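Muvance Wine and Table Society
Minutes of the members' meeting held on 15th January in the upstairs room at Ngcobo

Present: Lizelle Oosthuizen (chair), Gerrit Hendricks, Themba Mahlangu, Zinhle Mabuza (minutes), Mpho Tshabalala, and other members as signed in.

1. Minutes of the last meeting
Agreed as a true record, with one correction. The dessert wine at the autumn supper was poured before the cheese, and the minutes had it the other way round. Zinhle to amend the file copy.

2. Matters arising
The decanters lent to Konotari have come back. One has a chip in the lip and will not be used for pouring. Gerrit had asked Konotari for a replacement and they have agreed to send one.
The missing corkscrew has not been found.

3. March supper
Lizelle reported that Konotari can give us the long room for the evening and will cook a set menu of four courses. The kitchen has offered a choice of smoked snoek or beetroot to start, then a clear mushroom broth, then lamb shoulder or a baked aubergine dish, and a naartjie tart to finish. The price is R500 a head including service but not wine. They need final numbers 7 days beforehand, and any changes after that will be charged for.
Themba asked whether corkage would apply to bottles brought by members. Lizelle said it would not for wines on the agreed list. Anything extra would be charged at the restaurant's usual rate.
Mpho thought the broth would be hard to match and suggested serving a dry sherry with it. Gerrit said a lightly chilled pale sherry had gone well with a similar soup two years ago and that he still had the name of the bottle. He will check if it can be had.
There was some discussion of the lamb. The first plan was to pour an older red blend from the society's store, but several members felt these wines are past their best. It was agreed to open one at the next tasting and decide then.

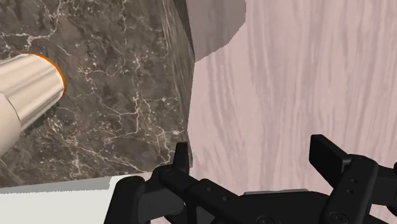

Mpho asked that the aubergine be given its own wine this time, as the people who did not eat meat last year were simply poured whatever went with the beef. Lizelle agreed and said a lighter red or a fuller white should be tried with both main courses. Zinhle offered to ask the kitchen how much spice is in the aubergine before anything is bought.
Agreed: to book the long room and to take the four-course menu. Names to Zinhle, with the starter and main course chosen.

4. Supply of glasses
Gerrit has had a quote from Wotness for tasting glasses. They would be sold in boxes of 20 and the society would need two boxes. The glasses are smaller than the present ones and will fit the existing carriers. Themba was not in favour of a smaller glass for reds. After discussion it was agreed to ask Wotness for a sample glass and to look at it before ordering. Left over to the next meeting.

5. Tastings
The chenin blanc tasting was well attended. The two barrel-aged wines were liked most, though opinion was split on the second, which Themba found too heavy on the oak. The unlabelled wine put in by Lizelle was guessed correctly by one table.
Next tasting: Mpho to lead on sparkling wines. She would like the bottles delivered the day before so that they can be chilled properly, and asked for plain crackers instead of the flavoured ones.
The test bottle of the older red (see item 3) will be opened at the end of the same evening.
Themba offered to lead a later session on food and vinegar, covering pickles and dressings and why they make some wines taste thin. Members were interested. Date to be fixed once the supper is over.

6. The wine store
Gerrit has gone through the racks and brought the list up to date. Some labels on the lower racks have come away with the damp, and those bottles are now marked with tags on the neck. He asked that anyone taking bottles out should write it in the book at the time and sign for them.
Zinhle asked if the list could be sent round to members. Agreed. Gerrit to send.

7. Any other business
Lizelle had received a letter from Ngcobo asking that used spittoons be rinsed and left on the draining board at the end of the evening.
Mpho asked about bringing guests to ordinary tastings. The rule is still one guest for each member, with notice given to whoever is leading.

The next meeting will be held at Ngcobo after the sparkling wine tasting. The chair closed the meeting.

Actions
Zinhle: amend last minutes; take names and menu choices; speak to the kitchen about the aubergine
Gerrit: sherry; sample glass from Wotness; send round store list
Lizelle: confirm booking with Konotari
Mpho: sparkling wines, order and delivery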